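After a winter of scaffolding, dust sheets and a great many buckets, the Curnen Playhouse is getting its stage back, and it has picked a cheerful show to celebrate with. The Lamplighter's Daughter, a new family musical by Darius Ursu, opens there in April, and if the preview songs played in the lobby on Sunday, March 30, 2025 are anything to go by, audiences of all ages are in for a lovely, noisy night out.

Ursu, who grew up two streets from the theater and still remembers being carried out of his first show fast asleep, has set his story in the harbor town of Milusura, where a girl called Sandu must relight 122 street lamps before her father's ship comes home. There is a live band, a very bossy seagull, and a second-act dance on the rooftops that the cast has been working on since the new year.
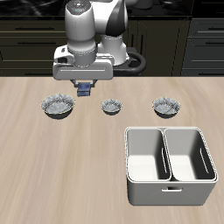 Tickets go on sale this week, and the Playhouse is setting aside 1000 seats across the run for local schoolchildren. Families who come early can drop in to the Clenier Room upstairs, where the free activity table is all about building Milusura for yourself, one block at a time. Doors open an hour before each performance, and the bar will be serving hot chocolate.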